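To: Workstation Renewal list
From: Ovidiu Gavrilă, Equipment Office, Ondholm
Subject: Re: Preparation of retired towers before collection

Dear colleagues,

Thank you to Costel Pîrvu for the questions below. As several departments have asked for the same guidance, I am replying to the full list.

Costel Pîrvu wrote:
> Our department has 84 desktop towers to hand over in November.
> The Plallent notice asks for drives to be taken out, but it does
> not mention memory, graphics cards or power supplies. May these
> stay in place? We would also like to know whether side panels
> should be sent separately, and who supplies the labels.

Memory and graphics cards should remain in the case unless your department has an approved request to reuse them. Power supplies also remain in place. Please do not remove motherboards under any circumstances, as the inventory record is tied to the board.

Hard drives must be removed and placed in the gray transfer boxes from Boersma. Disconnect the power and data cables at the drive first, then release the drive with its rails attached. Rails may go into the box with the drive. Each box must be sealed and signed on the day it is filled.

Please lay each tower on its side, on a firm surface, before opening it. Leave enough space next to the case for the side panel to lie flat with its inner face up.
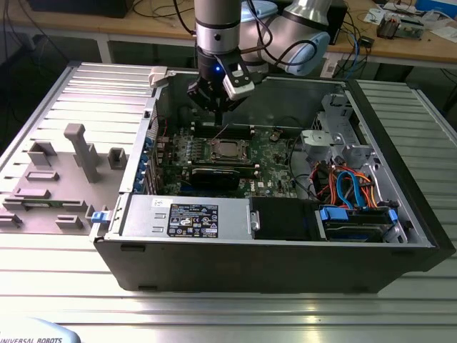
Side panels are to be refitted once the drive is out. Dultwood will not accept open cases, and a panel sent separately cannot be matched to its tower at the receiving dock. If a latch is broken, secure the panel with tape and write "panel loose" on the transfer form.

Labels are issued by this office in sheets of 200. Costel, a single sheet will cover your department, and it may be collected from Room 714 on Monday morning. Place the label on the outside of the case, clear of the vents.

Completed forms must reach us at least 7 working days before your collection date.

Regards,
Ovidiu Gavrilă
Equipment Office, Ondholm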